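Sasudex folding cell, evaluation unit: pre-use inspection checklist with comments
Site: Morin garment care, second floor
Revision: December 2024

Scope

The list covers the Sasudex single-arm cell on loan from Kutness, with the two-finger gripper and wrist camera as supplied. It does not cover the conveyor option. Items are marked OK, OPEN or FAIL. An OPEN item permits supervised running at reduced speed. A FAIL item stops the trial until it is cleared and initialed.

Section A. Power and stop circuit

A1. Emergency stop at operator position, press and release. OK.
A2. Emergency stop at rear of cell. OK. Reach is poor for anyone under average height. Kutness has been asked for a longer bracket.
A3. Restart after stop requires a separate reset. OK. Tested from both buttons.
A4. Supply cable strain relief. OPEN. The clamp is fitted but the sheath can be pulled through by hand. Replace the insert before the second part of the trial.
A5. Isolator lockable in the off position. OK. Padlock held by shift lead.

Section B. Arm and mounting

B1. Base bolts at marked torque. OK. Witness marks applied in October are still aligned.
B2. Joint covers present and seated. OK.
B3. Cable run along forearm, full range of wrist rotation. OPEN. The camera lead goes tight before the software limit is reached. Limit moved in by 5 degrees until the lead is rerouted. Keisha Mercado to confirm the new limit survives a power cycle.
B4. Reduced speed mode selected and locked. OK.

Section C. Gripper

C1. Finger block bolts. Check each for looseness with the supplied hex key. Do not add thread locker; the manual specifies dry assembly. OK.
C2. Fingertips. Look for chips, burrs and trapped thread. OK. The tips are pointed, and the supplier's risk sheet treats them as blunt. We do not accept that entry. Hand clearance in Section E is written on the assumption that a tip can puncture skin.
C3. Closing force at the lowest setting. OK.
C4. Behavior on loss of power. FAIL at first inspection, now OK. The fingers drifted open and released the garment. Firmware was updated by Silviu Chiriac of Kutness and the test repeated 3 times without drift.

Section D. Work surface and garment presentation

D1. Table stable, no rocking under hand load. OK.
D2. Surface free of splinters and raised edges. OK.
D3. Garment lies within reach and does not overhang the front edge. Check before each cycle. The sleeves and hem are the usual offenders.

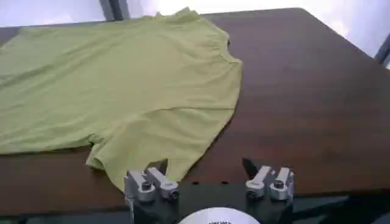 Wayne Cormier

D4. Approach height over bare table. OK. With a thin knit such as the lime-green T-shirt, creases and lifted areas of fabric matter more than the nominal thickness of the cloth. Set the approach height from the wood and let the camera handle the folds. Setting it from the fabric gave us 2 contact faults in one session.
D5. Glare. OPEN. Window light reflects off the far part of the tabletop and the camera exposure follows the window. The supplier quotes detection figures for a matte surface under diffuse light, so they do not apply to this bench. A blind or a Flukum matte cover would be acceptable. Repeat the detection test after either is fitted.
D6. Loose items removed from the table before start. OK.

Section E. Operator

E1. Hands clear of the table while the arm is enabled. OK. Add to the wall card.
E2. Garments repositioned only with the arm in hold. OK.
E3. Long hair tied back, lanyards removed. OK.
E4. Training record signed. OPEN for Birutė Kļaviņa. She may observe but not run the cell.

Comments

Karine MacDonald asked whether the open items block the purchase decision. A4 and B3 do. D5 affects performance claims only — it should go to Kutness with the other commercial points.

Spare fingertips are not included in the quoted price. Get this in writing.

Next inspection after 6 shifts of running, or after any change to the gripper, whichever comes first.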